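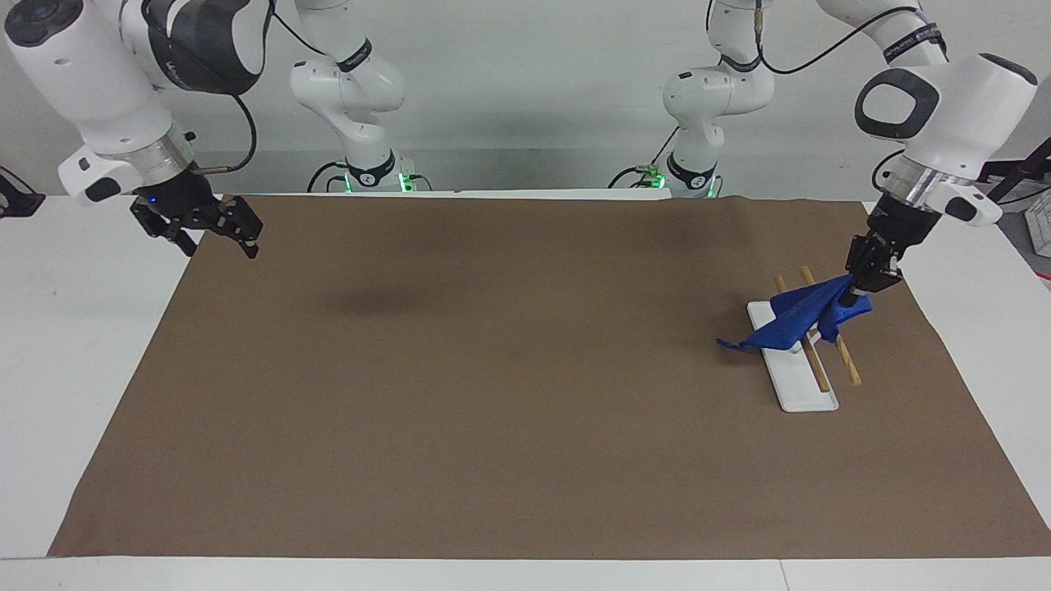 July
By Ebbe Hellström

We're opening Sesero, our little mending and laundry room in Meltisstead, at 5 in the afternoon, and I'd love you to come along! I've wanted a proper place for cloths for years (napkins, tea towels, hankies, the lot). Lay brown paper over a white table and a royal-blue cloth really sings against it, wrinkles and all, and two light wooden sticks across a white base are about as fancy as our colour scheme gets. Bring whatever's been scrunched up at the back of your drawer. We've got room for 17 people a session and the first 3 sessions are free.

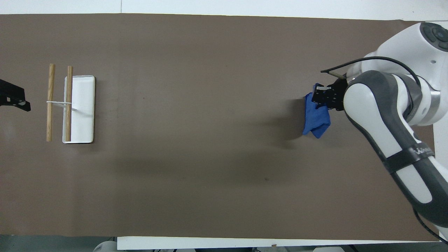 After that it's a gold coin, same as the old Asante nights. Neighbours have already dropped off 1,788 cloths for the swap shelf, so please take some home with you. Tea's on, and the Sundier bakery next door is doing scones. To book, ring the shop or just poke your head in and ask for Ebbe.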